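Reheating frozen buns in an electric steamer

I buy my pork buns frozen from Oltgate, 12 to a bag, and for years I microwaved them (I know, I know) and ate them with a skin like a shoe sole. Then my sister gave me her old steamer and I've never gone back!

Fill the base with water, but stop well below the basket. Lightly oil the basket floor, or cut little squares of baking paper, and set the buns in with plenty of space between them because they puff up. I do four at a time, one at each point of a diamond.

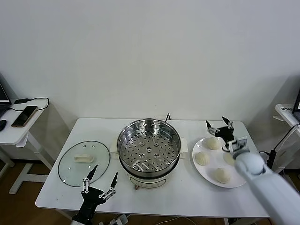
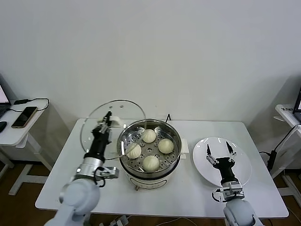 Four in the basket, lid off:
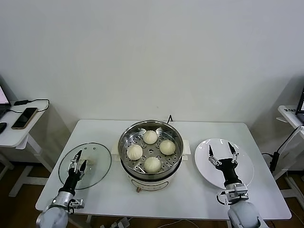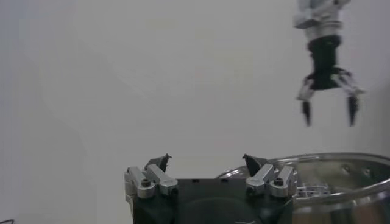 Lid on, dial up, and start your timer once you see real steam. Straight from the freezer mine take 12 minutes. Then switch off and wait two more before you lift the lid, tilting it away from you so the drips go anywhere except on the buns. Have the plate right next to the pot, and eat them fast! Leftovers go back in for a few minutes the next day.

Comments (2)

Nhàn Văn
Cabbage leaves under the buns work great too, and you can eat them after.

skirkitz27
Mine always collapse when I open the lid. Trying the two minute wait on Wednesday.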